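# Storing loose desktop CPUs in a moulded or printed tray: how much clearance?

**Tyson Morin** (Hivville)

I look after spare parts for a small repair bench and have ended up with a drawer of loose desktop processors, the type with flat contact pads underneath and a metal heat spreader on top. The retail clamshells cracked long ago. I would like to move everything to a rigid grey tray with a separate raised pocket for each chip, fixed to a panel above the bench.

What I have tried so far:

- Antistatic foam. Acceptable for shipping, but it sheds crumbs and I don't like having them near the pads.
- Anti-static bags in a Nestent drawer unit. Safe, but every bag has to be opened to read the part.
- A test pocket printed in PLA, cut to the exact size of the substrate. The chip jams on one corner and needs to be pried out.

Should the pocket locate the chip by the green substrate or by the heat spreader? And how much should I add for clearance? The tray will be handled often, so I need something that lets go of the part cleanly when it is lifted straight up.

---

**Pretorius_bench**

Locate on the substrate edge. The heat spreader is glued on, and its position relative to the board outline varies more than you would expect, so it makes a poor reference. The substrate is cut to a consistent size and all four edges are usable.

For clearance, measure the chip with calipers in both directions and add 0.3 mm in total to each. That gives 0.15 mm per side if the part is centred. Your exact-size pocket jammed because printed inside corners are never sharp. The nozzle leaves a radius, the square corner of the substrate rides up on it, and the part tilts. Relieve each inside corner with a small round cut-out and most of the sticking will disappear.

Make the lip thick. A thin wall flexes when the chip is pushed against it and then grips on the way back.
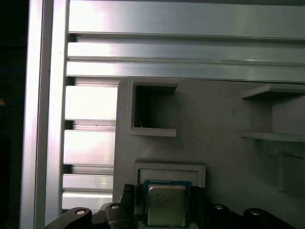 The depth of the pocket matters as much as the outline. The heat spreader should stand proud of the lip so it can be gripped by its sides or by the opposite edges of the board. If the chip sits flush you will end up levering at it with a fingernail or a screwdriver, and that is how capacitors get knocked off the underside.

The floor needs attention too. Don't let the pads rest on a flat surface. Leave a narrow ledge around the perimeter, 1 mm wide or so, and recess everything inside it. Check the underside of your particular part first, as the ledge must stay outside the pad field, and on some models there isn't much bare board to work with.

Chamfer the top inside edge of the lip at 45 degrees. This costs nothing in print time and guides the chip in if it arrives slightly off square. Before loading any parts, look into each pocket for stray strands of filament and trim them with flush cutters. A single strand under one corner is enough to make the chip rock.

---

**stendberg_parts**

Agree with most of the above, but the material needs mentioning. Ordinary PLA is an insulator and will hold a charge. Use an ESD-safe filament and check it with a surface resistance meter after printing, as the finished value depends on nozzle temperature. Connect the tray to the bench ground through the same point as the mat.

If the panel is going to be mounted upright, the clearances above won't hold the chips in. Tilt it back or add a cover. I run mine flat on the bench and have 60 pockets over 2 panels.

Also, 100% infill is a waste. Four perimeters and a moderate infill will be stiff enough. I sand the ledges lightly with 300 grit and then blow them out with clean air.

---

**mk_resale**

I just use egg cartons lined with the pink bags. Never had a dead one come back.

---

**Tyson Morin** (Hivville)

Thanks. I reprinted one test pocket with the corner reliefs, the chamfer and 0.3 mm of clearance, and the chip now drops in and lifts out without tilting. The ledge came out slightly rough, so I will try the sanding step. The panel will go flat beside the mat instead of on the wall. I have ordered ESD filament and will post the resistance readings in February when the full tray is done.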